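15/08/2024
Finish tests, dark stain panels, continued from July

Started on the second set of panels this morning. The first set was all Skodlow oil over the walnut stain, two coats, and I was not happy with the way it marked. The second set has the same stain underneath but three different topcoats: Skodlow oil again as the control, Fandus hard wax, and the Galanis water-based varnish. All panels are beech offcuts from the shelving job, planed and sanded to 180, then 240.

Stain went on with a rag and was wiped back after 10 minutes. Panel 6 took it badly at one end, probably glue I missed when sanding. Have marked it on the back in pencil and will use that end for the scratch test only.

Room was at 49 per cent humidity when I started and the door was open most of the day. The Galanis tin says not to go above 60, so no trouble there. It does say to stir and not shake. I shook it. Left it to stand over lunch and the bubbles had mostly gone by the time I came back, but if the first coat on panels 4 and 5 shows pinholes that is the reason, and they should be left out of the comparison.

Test plan, same for every panel once cured:
Cold water ring, one hour and overnight
Hot mug, 10 minutes
Spirit (the cheap vodka in the solvent cupboard, please leave it there)
Hand cream
Scratch with the 2H pencil

Curing time is the difficulty. The Fandus sheet gives 17 days to full hardness, the Skodlow gives less, and the varnish sheet only says "light use next day". I would like to test them all on the same date, so everything waits for the wax. Orestis thinks we should also do a round at two days, as customers put things down on furniture the minute it arrives. He is right, and it means cutting each panel in half. Will do that before the second coat so the sawn edge gets sealed as well.

Bedside tables are what most of this is for. They get treated worse than dining tables: no cloth, no mats, a drink left on them all night, and people lean on them to get out of bed. 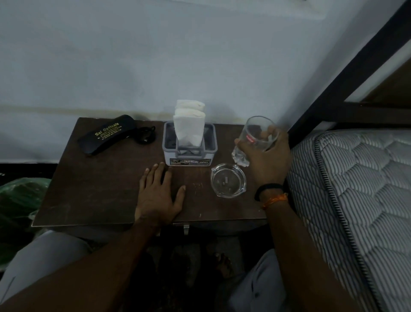 Bedside table, dark brown wood. Glass and ashtray on the top.

We have no ash or heat test in the plan beyond the hot mug. Added one: a pinch of cold ash rubbed in with a damp finger, left for an hour, wiped off. A lit cigarette seems excessive and I do not want to do it in a workshop full of oily rags anyway. Speaking of which, the rags from this morning are spread out on the line outside. Bin them only when they are stiff.

Also need something for glass on a hard topcoat. A heavy base with a bit of grit under it will cut a fine arc into varnish if it is slid. Idea is to load a tumbler with lead shot, put a little 240 dust under it and drag it the length of the panel, ten strokes each. Orestis Manolakis says he did much the same at Hornano with a tile and it told them very little, as the dust gathers at one end after the first stroke. Could brush it back between strokes. Will try on scrap before I spoil a proper panel.

First coats on by four o'clock. The wax went on thin with the white pad and buffs up well, less yellow than the oil. The oil looks best of the three as it stands, deep and even — but so did the last lot, right up to the water test.

To do tomorrow:
Halve the panels, label both halves (number and A or B)
Light rub down, 320, varnish panels only
Second coats
Ask Galanis for a proper cure time
Order more white pads, two left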